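Public Works Finance > Part 2 > Chapter 5

Last updated: 13 February 2025

Chapter 5. Local Match Requirements

A grant for a bridge or culvert seldom covers the full cost. The share paid by the local government is called the match. If the match is 25 percent, a town receives $300 from the grantor for every $100 it spends. Section 5.1 defines eligible costs. Section 5.2 follows the town of Tretmont through one application cycle, which opens in April. In-kind contributions, such as staff time, are treated separately. 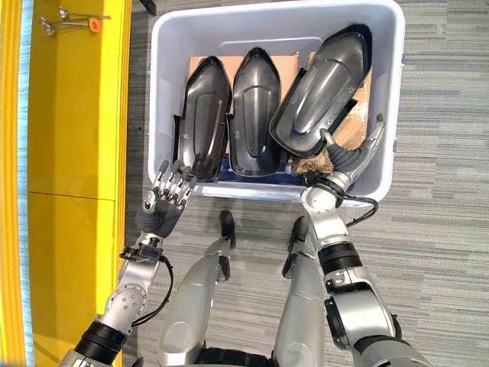
Their value must be documented before the claim is filed.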